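2 min read
Last updated: March

Paint peeling off old storage bins - worth redoing?

Got a bunch of gray bins from my uncle's shop, coating is scratched to heck on the inside. Want to keep pantry stuff in them, rice and flour bags mostly. Do I sand and repaint or just leave it? Budget is 85 bucks total. Need it done by Sunday if posible.

Reply 1
Leave it. Put a liner in and move on. I've got 6 of these in the garage, all beat up, no issues. Sealed bags only tho.
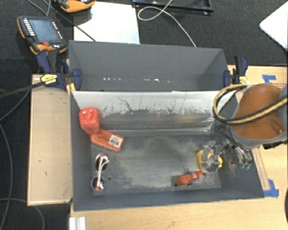
How long should new paint cure before anything goes in the bin?

Go by the can. Mine said 3 days to handle and a lot longer for full cure, so Sunday is out if you paint. Smell hangs on too, keep the lid off.

Reply 2
Dont sand until you know what the old coating is. Shop stuff could have lead in it, dry sanding puts it in the air. Test swab first - cheap, any hardware store. If it's flaking I wouldn't keep food in there at all, bagged or not. Use them for tools and spend the 85 on new food-safe ones.

Reply 3
what reply 2 said. also flour bags leak, always

Contact - Copyright Harnel Home Help - Back to top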